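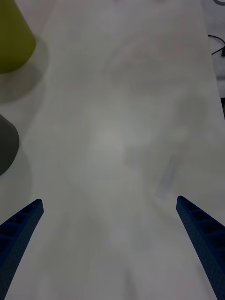

How long should descaler stay in a kettle before it is poured away?

Thirty minutes is enough for a light film of scale. A thick crust needs an hour, and a second dose will clear more than a longer soak with the first one, as the acid is largely used up by then.

Descaling with citric acid

Citric acid powder is sold in the baking aisle and in hardware shops. The amounts below are for food-grade powder. Level spoons are meant throughout.

Kettle, 1.5 litres: fill to the halfway mark with cold water, bring to the boil, switch off at the wall and add 2 level tablespoons. Add the powder slowly. It fizzes on contact with scale and can rise up the sides. Leave the lid open. After the soak, pour away, rinse twice, boil one full kettle of clean water and discard it.

Shower head: unscrew it if it comes off by hand. Dissolve 2 tablespoons in a bowl of warm water and lay the head in it face down for an hour. Rub the nozzles with a thumb or an old toothbrush. Rubber nozzles should not be picked with a pin. If the head is fixed, tie a bag of the same solution round it with string.

Tap aerator: wrap the jaws of the pliers in a cloth, turn anticlockwise as seen from below, and note the order of the parts as they come out. On most taps it is housing, mesh, insert, washer. Soak the mesh and insert only. The washer goes back in last and should be replaced if it has gone flat or hard.

Surfaces to keep it off

Marble, limestone and travertine are etched by any acid, including lemon juice and vinegar, and the dull mark cannot be wiped out. Enamel baths made before acid-resistant finishes came in will also lose their shine. Aluminium pans darken. Natural stone worktops sold as "sealed" should be treated as unsealed for this purpose.

Never use citric acid, vinegar or any other acid together with bleach, or straight after it in the same basin. The mixture gives off chlorine gas. Rinse well and leave a day between the two.

Storing the powder

It takes up water from the air and sets into a lump. A screw-top jar with a good seal will keep it free-running for a year or more. A lump is still usable; break off a piece and weigh it. Ten grams is close enough to a level tablespoon for all of the jobs on this page.

Label the jar on the side as well as the lid. Lids get swapped. Irja Kallio wrote in to point out that citric acid, caster sugar and fine salt look the same in three matching jars, and she is right. 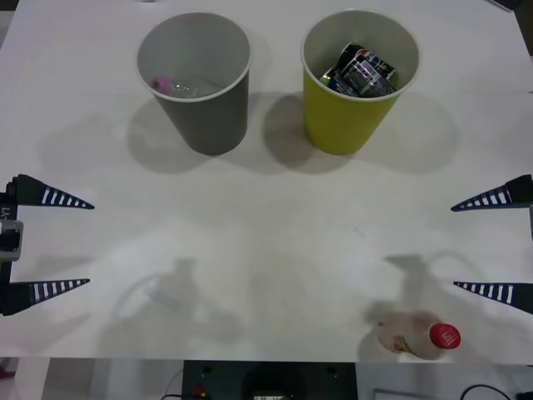
Mixed solution does not store well. It grows a cloudy film within a couple of weeks and should be made up fresh each time. Any left over from the kettle can go down the kitchen sink, where it will do the waste fitting some good, or into the toilet bowl overnight to work on the line at water level.

How often

This depends on the water. In a soft-water district twice a year will do for the kettle. In a hard-water district once a month is normal, and the shower head needs doing every second month. The supplier's website usually gives hardness by postcode. Test strips are cheap and quick, but read them in daylight, as the colours are hard to tell apart under a warm bulb.

A kettle with a hidden element hides the trouble for longer than one with an open coil. Signs to look for are a louder boil, white flakes in the cup, and a switch that cuts out early. The last of these means the thermostat plate is coated.

Filter jugs

A filter jug slows scale but does not stop it. Change the cartridge by litres used if the maker gives a figure, and by date otherwise. The Sevus jug has a dial on the lid for this; the Jomberg one has nothing, and a strip of masking tape with the date on it does the job. Keep the jug in the fridge and empty it after two days without use.

Correction, 27th April: the shower head entry used to give vinegar as an equal substitute. Oskari Mustonen notes that household vinegar at five per cent is slower and can swell rubber seals on a long soak. The entry has been changed. Vinegar is still suitable for the glass of a shower screen, wiped on, left for ten minutes and rinsed off.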